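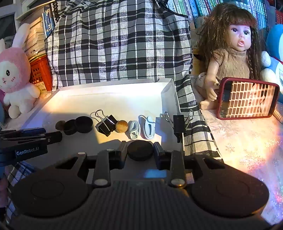 Brutow 5: a desktop form builder for people who still like desktop apps

I wrote the first version of Brutow for myself, over one long May when I was supposed to be doing something else. I'd spent years in the old drag-a-button-on-a-form tools and I missed them badly! Everything I opened wanted a package manager, a config file and a web server before it would show me a window with a text box in it. So I made a thing that opens straight to a blank form (you double-click a control, you get an empty handler, you type your code, you press F9).

That's still pretty much the product. Version 5 came out on 2 October 2018 and it's the biggest update I've done.

What's new

The layout engine is a full rewrite. Tarmo Sepp did most of it, and he was very patient with me while I kept asking for the old anchor behavior back. You can have both now, set per form. High-DPI screens look right, even when you drag a window between two monitors with different scaling, which used to make my grids go completely bananas.

There are 93 controls in the box, up from 59. The ones I use most are the tree grid and the new date picker. The charts are fine for dashboards, but if you need serious plotting I'd still hook up something bigger.

The compiler is quicker too. My own test project, an inventory program called Mockus that I've been dragging along since version 2, builds in 16 seconds on my laptop. It's a messy old thing, so yours will probably do better.

Database access goes through Nakus, our data layer, and it's included in both editions. Birutė Žukauskas rewrote the connection dialog and it remembers your last server now (sorry that took so long).

Editions

Personal is free for anything you don't sell. You get the designer, the compiler, the debugger and every control.

Pro adds the report designer, source code for the controls, and email support. Support is me or Consuelo Salcedo, depending on the time of day. It's a one-time purchase per developer, with updates until the next major version. If you own version 4 Pro, your old key gets you the upgrade price at checkout.

What you need

Windows 7 or later, 32 or 64 bit. The installer is over 300 MB because the help files are in there, and they work offline. No Mac version yet. I do get asked!

Coming from version 4

Open your project and say yes to the conversion prompt. It saves a backup next to the original. Third-party controls need to be recompiled, and if you use the Enis skin pack, grab the new build from the downloads page first or your forms will open gray.

Questions go to the forum or the contact form, and I read both.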